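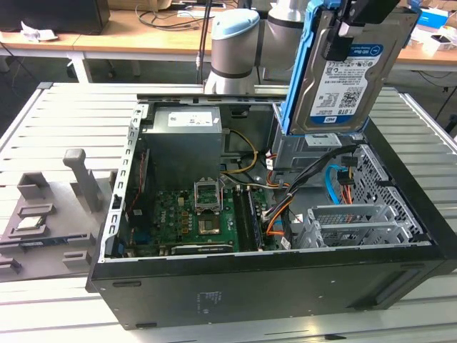
Trendero sets out upkeep routine for its computer disassembly cell

June | By Khadija Morsy, Trendero press office

BROLTSTEAD – Trendero has published the setup and maintenance routine for the robot cell that strips used desktop computers at its Bedlow workshop. The cell uses one collaborative arm with a gripper and has taken apart 166 towers since it was commissioned.

Each tower is laid on its side on a slatted aluminum bench with the side panel off. The arm takes out the hard drive, memory and processor. Small parts go into a 3D-printed fixture beside the case, with pockets shaped to hold them.

Operators check the gripper at the start of every shift. The finger pads are wiped clean and the closing force is tested on a spare drive in its caddy. Pads are replaced after 100 towers, or sooner if a drive slips during the test. A pad change takes 6 minutes and needs one hex key.

The fixture is bolted to the bench slots and can shift when the bolts work loose. After any bump, the operator runs the arm to 2 reference points on the fixture and corrects the offset before restarting. A cracked fixture is reprinted on site.

"Most of our stops came from worn pads and a fixture that had moved slightly," said Khadija Morsy. "Both are quick to fix once you check for them every day."

Kettani, which supplied the bench and mounting plate, will carry out a yearly inspection of the arm's joints and base bolts. The full checklist is available to workshops on request.

Shares: 2 | Comments: 6

Contact: Trendero press office, Broltstead
© Trendero. All rights reserved. Back to top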